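Emptying a late relative's bedroom, where do you put the small stuff?
Forum: Sorting and Clearing Out
Page 1 of 1

bberhe60
Posted May 11, 2018

I'm clearing my uncle's room this weekend. The apartment goes back to the landlord at the end of the month. Clothes I can manage. It's the small items that slow me down. Every jacket pocket has something in it, every drawer has wrappers and loose keys, and there are cigarettes all over the place. He bought them on trips and gave them to visitors.

My method so far is one plastic basin on the bed. All the cigarettes go in the basin, clothes go to the back of the bed, and anything I can't name goes in with the cigarettes until I have time to look at it.

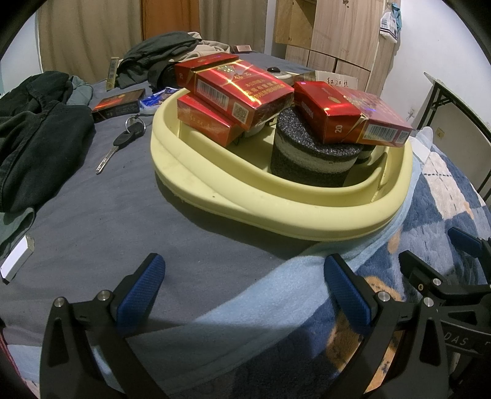
Basin on the bed, Friday afternoon. Wardrobe still to do.

The foam pieces are a puzzle. They're black and white in layers and the top of the big one sparkles a bit. Packing from something? I don't want to throw out half of a thing and find the other half in the wardrobe.

Questions: is one basin enough or should I be splitting it up now? And what do people do with sealed cigarettes nobody in the family smokes?

Bontu

---

ilari_e
Reply #1

Split it now. Get the car key off the sheet before anything else. I lost one in a bedspread when we did my father's place and the replacement cost me 400.

Keys, papers and cards go in an envelope in your own bag. They don't stay in the room.

---

Kaneko_fan
Reply #2

I disagree with splitting it up. If you start with six containers you spend the day deciding which container. One basin, fill it, carry it to the kitchen table, sort it there sitting down. I cleared a two bedroom house in Illberg that way last August.

Agree on the key though.

---

ilari_e
Reply #3

Two containers isn't six. One for keep, one for don't know. Right now she has don't know mixed in with cigarettes and there's more on the bed that isn't in the basin at all. I can see a dark pack and a yellow and white one.

---

bberhe60
Reply #4

Those two are from a different pocket, I hadn't gotten to them. Key is in my purse now.

---

Ohemaa A.
Reply #5

Foam: no idea, but I'd keep both pieces until the wardrobe is empty. Same with the white carton at the back. Sometimes the box tells you.

Cigarettes: ask the relatives first. In my family the older men would have wanted them. If there are no takers, throw them out. Please don't try to sell them online, most sites will pull the listing and it isn't worth the trouble.

---

Kaneko_fan
Reply #6

Is the bed the right place for all this? Once the blankets have to be washed you're moving every pile again. A folding table is better. I have the Skalisell one, 103 cm long, and it goes in the car.

---

bberhe60
Reply #7

No table, and the floor is worse. The blankets are going to my cousin Ayantu so they come off last.

Did the wardrobe tonight. It took roughly 90 minutes. Mostly shirts. No match for the foam yet. I brought in a second basin for don't know, so ilari_e gets that one. The cigarettes are going to Getachew, who played cards with him and asked before I could.

---

ilari_e
Reply #8

Good. Check the coat linings too.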